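3. The Computer and the Bench

3.1 Picking a tower

I went back and forth for weeks over which computer to build this study around. What I wanted was an ordinary office tower, the sort that gets carried into a reuse shop by the cartload every May when the schools clear out their labs. The Clemance reuse shop let me go through its shelves, and I sorted through 119 towers there with a flashlight in my teeth (I don't recommend it). A lot of them were fine computers and bad teaching material. Some had the memory tucked under a drive cage, some had a plastic shroud over half the board, and a few were so packed with cable that you couldn't find the slots without a map.

I settled on a Dell with a green board. Once the side panel is off and the tower is lying down, you can get at the memory slots from straight overhead, and the drive cage stays off to one side where it doesn't bother anybody. The slots have white latches at their ends, which I liked a great deal! So many of the older notes in our collection talk about "the clips" or "the ears" or "those white things," and I wanted a board where a reader could match the words to the parts without a second guess. 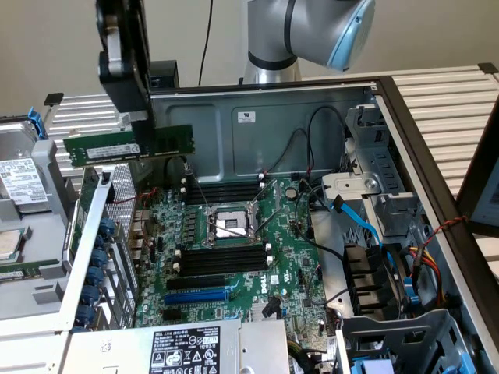 Let me say a bit more about those notes, as they're what the whole section leans on. The Flikberg collection holds 1582 repair notes, most of them typed by people fixing office computers for a living, and they're wonderfully uneven. One will spend a paragraph on the coin-cell battery and then say "put RAM back in" and stop. Another goes on for two pages about which way the notch faces. I read them all, marked every sentence that had to do with memory, and threw out the ones that were only about laptops.

What I was after was the verb. People write that they seat a module, pop it in, push it home, click it, snap it, slot it. My hunch going in was that "click" would lead to better work than "push," the idea being that a click is something you can listen for and a push could go on forever. I'll get to whether that held up in Section 4. For now the point is that we needed one board and one kind of part, so that the wording was the only thing moving around from trial to trial.

3.2 Why memory and not something else

I got asked this every time I talked about the project, usually by someone who'd rather hear about processors. Processors are dramatic, sure. You've got the load lever and the metal bracket and all those tiny contacts that you really don't want to drag a sleeve across. But a processor job is long, and the notes on it tend to be careful already. Memory is the job folks think they don't need notes for. It's short, it has a clear start and finish, and it can go a little bit wrong in a way that's hard to spot from a foot away. One end goes down, the other end sits a hair high, and the latch looks closed if you're tired.

Expansion cards were my second choice, and I tried them early on. The trouble was the screws, the brackets and the retention clips along the back wall. Half of every note turned out to be about the case, and I couldn't pull the wording of the card part away from the rest of it.
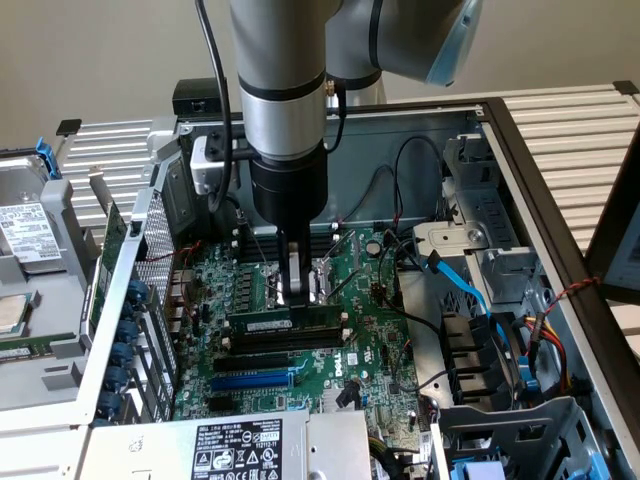
Figure 1. The open Dell desktop, with a green memory module at the top slot of a pair.

We left the cables in the case. I know some groups strip everything out so the board is clear to the corners, and I get the appeal, but a bare board reads like a showroom to people who do this work. Real towers have black cables wandering over the board and a SATA cable arching off toward the drives. Several of the notes I like best are mostly about what to hold out of the way, and I'd have lost all of that by cleaning house.

3.3 The flat board

The tower wasn't the only thing we used. Along the way I wanted a setup with no case walls at all, so we also worked with a flat mounting board, gray, with computer parts on it and a ribbed panel alongside. I borrowed the idea from a training room at Sitompul, where new hires start on parts laid out flat before they ever reach down into a chassis. It sounds like a small change. It isn't! "Left," "back," and "toward you" all shift meaning once there's no case around the part, and I had to go through the Gisex word list line by line to find every place where a note assumed a tower on its side.
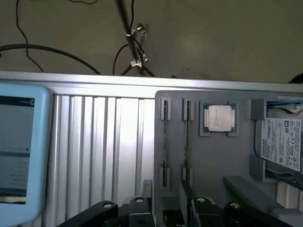

Figure 2. The flat gray mounting board beside the ribbed panel, with its two memory slots empty.

Direction words gave us more grief than verbs did, to be fair. On the flat board the pair of slots reads naturally as left and right, and in the tower the same writer will call them upper and lower, or near and far, or (my favorite) "the one by the fan." I ended up rewriting every direction in terms of a neighbor. So a note that said "use the far slot" became "use the slot next to the processor" or "use the slot away from the processor," depending on what the writer meant. Where I couldn't tell what the writer meant, I dropped the note.

That left us with 1000 usable sentences, each tagged by verb, by direction word and by whether it mentioned the latches. I did the first pass of tagging on my own and then did it over again a month later without peeking at the first set. The spots where I disagreed with myself were nearly all about "push" and "press," which I'd been treating as separate words for no reason I can defend. They're merged in everything that follows, and the tables in Section 4 use the merged tag.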